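Dornon Lab Reports Navigation Method That Learns When to Back Away From a Wall

DORNON, June 10, 2020 - Researchers at the Altıntaş Laboratory have released results for a navigation method that helps indoor robots recover after they have driven too close to a wall or a large piece of furniture.

The work was led by Bülent Saraç and Elif Naz Kılıçarslan, with simulation support from Wendy Yeoman of Flokville Software. It was done entirely in simulated homes.

Robots that find their way with a single forward camera often get stuck at close range. A flat surface fills most of the view, there is little texture to work with, and the planner keeps choosing the same small turns. In the lab's baseline tests, 25 percent of all runs ended this way.

The new method adds a short memory of earlier views and a separate score for how much of the current view is useful. When the score stays low for two steps in a row, the robot stops following its planned route, backs up, and turns toward the side where it last had open floor. With the change in place, 19 percent of runs ended with the robot stuck.

"It is a modest gain, and we are reporting it as one," said Saraç. "The part we care about is that the same rule worked in every home layout we tried, with no tuning between them."

The simulated views are rendered at low resolution to keep training fast. A dark, plain surface can take up most of one, leaving floor visible only at the lower corners, with a picture near the top and a wooden rack off to the left as the main landmarks.
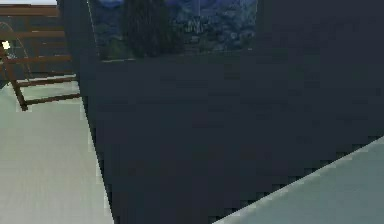
Dornon Research Bulletin, Vol. 19, No. 2

Kılıçarslan said views of this kind were the hardest for the earlier planner. "A person would look at the stretch of floor on the left and go that way," she said. "The old planner gave it almost no weight."

The method still has trouble in narrow hallways, where backing up can bring the robot against a second wall. Ferhat Çetinkaya is now working on a version that checks the stored views before reversing.

The code and the home layouts used in the tests will be made available in September. Trials on a wheeled robot are planned at the lab's Stultville site after that.

Media contact: Nesrin Güler, Altıntaş Laboratory, Dornon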